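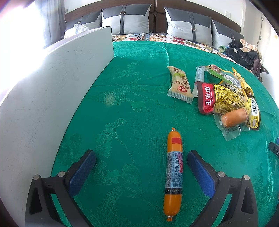

手持夹爪的装配、贴垫与试抓要点

Omholm 工坊 / 家用工作台笔记 / 八月修订

适用范围:手动扳机驱动的双指夹爪,指体为黑色塑料镂空件,内侧贴蓝色纹理垫,圆头螺丝连接。工坊里的 Bech 型和在家自装的 Cerkar 型结构相近,差别只在手柄和推杆,文中不同之处单独注明。电动版的接线与限位不在本页范围内。

一、装配前的检查

指体从打印床取下后先静置到室温再去支撑。三角形镂空的内角容易残留细丝和小凸起,用尖头镊子夹除,再用细锉沿斜边单向走刀。来回锉会把层纹撕起来,后续弯曲时裂纹多从这里开始。

左右指分别编号,编号写在指根背面,不要写在贴垫面。两指虽然是镜像件,但打印方向不同时刚度会有差别,混装之后很难查出是哪一侧偏软。判断方法:指根夹在台钳软钳口中,指尖挂同一个砝码,量下垂量。两指下垂量差别明显的,重打较软的一件,不要用加厚垫片去补。

螺孔不要用电钻扩。手拧铰刀,转两圈退一圈,清屑。孔口毛刺用大一号的钻头手捻倒角,倒角浅一些即可,过深会让螺丝头陷进塑料,拧紧时把孔口撑开。

检查表:
指体无分层,弯曲时没有断续的响声。
镂空各边厚度一致,无缺料。
螺孔轴线与指面垂直,试插光杆不偏。
推杆在导槽内靠自重能滑动。
扳机回位弹簧两端钩口闭合。

任一项不合格,先处理再装。装好之后返工要拆全部连杆,花的时间更长。

二、连接与拧紧

螺丝统一用 4 毫米圆头不锈钢件。圆头露在外侧,不沉头,便于目视检查有没有松动。有人习惯用沉头件,外观平整,但塑料沉孔受力后逐渐变形,Toivo Laitinen 的第二版就是这样报废的。

顺序:先装指根转轴,再装连杆下端,最后装上端。每一处先拧到螺丝头刚接触塑料面,整套装完以后开合几次,让连杆自己找正,再按同样的顺序拧到位。一次拧死其中一处,剩下的孔就对不上,硬拧会把孔壁切出第二道螺纹。

转轴处的松紧以下面的状态为准:扳机松开,手指能靠弹簧完全张开;捏住指尖左右晃,没有可以感觉到的轴向间隙。两条不能同时满足时,在塑料件之间加薄垫圈,不要继续拧紧螺丝。

防松用尼龙嵌件螺母。塑料件附近不用厌氧型螺纹胶,部分塑料接触后会发脆,几天后在螺孔周围出现放射状细纹。已经误用的,整件更换。

拧完之后用油性笔在螺丝头和指体之间划一道短线。试抓结束时看线有没有错开,错开的位置就是需要换螺母的位置。不必每次都上扳手。

三、贴垫

垫面决定抓不抓得住光滑包装,指体形状的影响在其次。常见的失败是垫片本身没问题,贴法有问题。

下料。用指体内侧面拓印作纸样,四周各缩进一点。垫片与指边齐平的,边缘最先翘起;超出指边的,合拢时互相顶住,夹不住薄东西。剪刀剪出来的边是斜的,改用新刀片靠钢尺一刀切下。

方向。纹理垫有方向时,让纹路与物体容易滑脱的方向垂直。竖着夹条状物,多数滑脱发生在沿手指向外的方向。两侧纹路方向一致,不要一横一竖。

清洁。指面用无绒布蘸异丙醇擦一遍,晾干。丙酮不要用,对多数打印塑料有腐蚀。垫片背面有脱模剂的也要擦,擦到布上不再带出滑腻感。

粘贴。从指根往指尖推压,排气。压的时候指体要处于自然伸直状态。弯着贴,松开后垫片起皱;预先拉长了贴,垫片会把手指往里带,张不到原来的开度。贴好后用平板夹住过夜,夹力不要大,夹出印子的部位纹理会变浅。

更换时机:纹理顶部发亮,或者用指甲刮边缘可以刮起来。只换一侧会造成两指摩擦不同,物体在合拢时转向,所以成对更换。

四、对中与开度

两指合拢后,指尖应当先接触,随后接触面向指根展开。指根先接触说明连杆偏长。中段先接触、两端有缝,一般是垫片贴厚了,或者胶层里有气泡。

对中检查用一张纸条。纸条立在中线位置,缓慢扣扳机,看两侧是否同时碰到。总是一侧先到,先查推杆导槽里有没有碎屑,再查两侧连杆孔距,最后才考虑重打零件。这个顺序不要倒过来,Kevin Ticona 重打了两副手指,问题最后在导槽里的一段料丝。

开度以能跨过被抓物最宽处、两侧各留一指宽的余量为准。余量过大,扳机行程的前半段都是空走,手腕容易跟着动,下指位置就偏了。行程限位用一颗横穿导槽的螺丝实现,需要改开度时换孔位。

整机称重 675 克,含手柄和摄像头支架。重心落在虎口前方时,长时间操作前臂会酸,可以把支架往后移一格,或者把配重塞进手柄尾部。配重用胶带缠紧再塞,晃动的配重会让夹爪在停顿时有余振。

五、摄像头支架的注意事项

镜头要能同时看到两指的垫面和指尖前方的物体。装高了只看得到指背,装低了被物体挡住。确定高度时,让两指完全张开、完全合拢各看一次,垫面在两种状态下都应当可见。

广角镜头边缘弯曲明显,直边在画面外圈会变弧。据此量尺寸不可靠,需要尺寸时用卡尺直接量物体。只用来判断手指有没有对准的,不必做校正。

支架螺丝与手指螺丝分开,不共用安装点。共用时每次换手指都会动到镜头,前后两次录像对不上。

窗边操作要先看曝光。白墙、白板一类的大面积浅色平面受直射光时容易过曝,自动曝光随之把暗处压得更黑,黑色指体的轮廓会看不清。处理办法是锁定曝光,以垫面的亮度为准,浅色背景过曝不用管。窗帘半拉比全拉好用,全拉之后室内光源的颜色会混进来。

六、试抓物的选择

不必购买标准试块。厨房里的小包装食品已经够用:形状有差别,重量轻,掉了不坏,外包装的光滑程度也不一样。我们固定使用的一组共 13 件,放在一个带盖的盒子里,新装的夹爪都用同一组试。按难度分类如下。

条状,带肠衣。鳕鱼肠一类。表面光滑,截面接近圆形,受压会变形。考察两指是否同高:不同高时,肠体在合拢过程中滚动或者歪斜。两端的金属卡扣较硬,不要用指尖夹卡扣,垫片会被划伤。

扁平小袋。独立包装的肉类零食、饼干。袋内有气的,夹中间会鼓向两边,改夹封边附近。抽真空的较硬,按硬物处理。

透明袋。难点在于看,不在于夹。透明膜反光,录像里边界不清楚,下指要以袋内物体为参照。

硬盒、硬块。用来检查指尖,软物试不出指尖的错位。

易碎物放在最后,并且先确认扳机末段的力可控。没有力反馈的手动夹爪,末段只能靠手感和限位。

食品在试抓之后还要吃的,只试带完整包装的,垫片事先擦净。包装有破口的取出来,不再放回试抓盒。日期临近的先吃掉,换同规格的新件,否则放久的肠体变硬,数据前后不能比较。

七、台面的选择

硬桌面适合调试,软台面适合验收。两者的问题不同,只在一种台面上试过的夹爪,换到另一种上经常抓不起来。

硬桌面上,指尖可以贴着台面滑入物体两侧。指尖要留一点圆角,直角指尖碰到桌面会卡住,然后弹开。桌面上加一张薄的防滑垫,条状物不会滚走。

床面、沙发一类的软台面,物体会略微下陷,指尖要先把织物压低才能到物体的两侧。此时有三个常见现象:

指尖把织物一起夹起来。原因是下压太深,或者两指张得过大,合拢时把布推成褶。处理:指尖触到织物即停,先合拢一半,再补一点下压。
物体被推走。原因是一侧先接触。回到第四节检查对中。
物体夹起后慢慢转下去。夹点偏离重心。条状物夹在中段,有标签的一侧和无标签的一侧摩擦不同,两指尽量夹在同样的表面上。

提花织物表面有起伏,纹理垫容易勾住浮线。垫片边角修圆之后会好很多。已经勾住时松开扳机,用手把线退下来,不要直接拉。

床罩先抻平再放物体。褶皱会让同一件物体每次的高度不一样,难以判断是夹爪的问题还是台面的问题。目标物和其余的东西之间要留出手指张开的位置,成堆的零食留到单件稳定以后再试。

八、操作手法

握持时前臂与手柄成一直线,腕部不折。折腕状态下扣扳机,指尖会跟着偏。

接近路线分两段。第一段移动到物体上方或近侧,停顿;第二段沿手指方向进入,中途不改方向。停顿的作用是让录像里有一段清楚的起始状态,也便于自己看两侧余量是否相等。

两指中线对准物体的轴线。条状物竖着朝向自己时,从近端进入,让两指平行落在两侧;横放时先转手腕,不要转物体。需要转物体才能夹到的情况,单独记录。

合拢速度保持均匀。接触后再加一点力,停一拍,然后提起。提起时先竖直离开台面,再平移。边提边移会让物体拖过织物,看起来抓稳了,离开台面才掉。

放下与提起相反,先接触台面,再松扳机。松扳机要松到底,半松状态下垫片仍会粘着轻包装带走。

九、记录

每次试抓记四项:物体编号、台面、结果、失败类型。失败类型只用固定的几个词:滑脱、推走、夹布、转动、未对准。自由描写看起来详细,月底汇总时没法归类。Flor Tamayo 的表格多一栏光照,在窗边操作的可以照加,写“直射”或“散射”即可。

更换过垫片、螺母、连杆之后,另起一页,页眉写更换内容。不要在原来的页上接着记。

录像文件在当场核对,打开开头和结尾各看几秒,确认镜头没有松动。支架松了的那一批全部作废,不做挑选。

十、保养

累计开合 1,000 次后做一次全面检查。计数用手柄内的机械计数器,没装计数器的按记录表的行数折算。

检查内容:
划线有无错位。
镂空内角有无发白。发白是开裂之前的状态,可以继续用于轻物,同时准备备件。
垫片边缘有无翘起,表面有无油渍。
弹簧回位是否变慢。变慢先清导槽,再换弹簧。
指尖圆角有无磨出平台。

导槽清洁用干毛刷,不上油。油会粘住织物纤维,在槽里结成一层。确实发涩的,用少量干性石墨粉,涂完来回推几次,余粉吹掉。

垫片沾油用中性洗涤剂加温水,软毛刷顺着纹路刷,冲净后自然晾干。不用吹风机热风,胶层受热变软,垫片会移位。

存放时两指张开,扳机不受力。长期合拢存放,两侧垫面互压,纹理会变浅。工坊的夹爪挂在墙板上,手柄朝上;家里没有墙板的,平放在盒内,盒底垫一层软布,上面不压东西。

十一、几处补充

Przemysław Kwiatkowski 提过用热缩管套在指尖上代替垫片。试过,硬物可以,肠衣类打滑,套管接缝处还会刮包装,没有采用。

Lernau 工坊的手指图纸镂空较密,指体更软,包裹性好,但是夹硬盒时指尖会向外翻。主要抓软包装的可以换用,孔距与 Bech 型相同,连杆不用改。换上之后限位螺丝要往里移一个孔。

Cerkar 型的推杆末端没有止挡,装弹簧时推杆可能弹出。装配时用扎带临时绑在手柄上,弹簧挂好后剪掉。

备件按成对存放:手指一对、垫片两对、螺母一小袋、弹簧一根。袋子上写版本号,旧版本的手指不要与新版本放在同一袋。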